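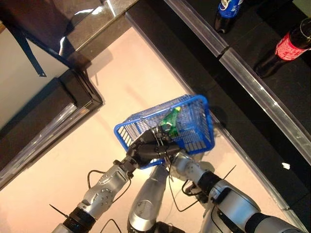 Drinks run for Saturday

Blog > Weekends > Picnics

I love a drinks run! Give me a blue shopping basket and a shelf of fizzy colours and I'm happy for ages. We've got Ridard Park booked for Saturday (over 40 coming, bring a hat) and I've promised something for every taste.

My rule is one clear, one green, then whatever catches my eye. Water first, always,

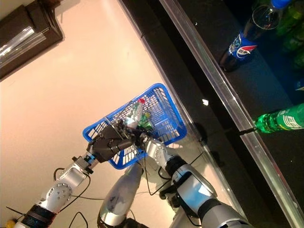 and then a fizzy one for the kids, who'd live on the stuff if we let them. I'm tossing up whether to grab cola as well. My sister's mob swear by it with snags, and I do have $50 to play with...

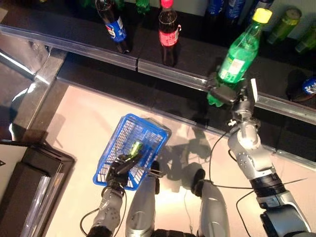
Green bottle, yellow cap, my favourite colour combo on the shelf.

Esky's out of the shed already. See you there!

© Sadia Janjua | Contact | Back to top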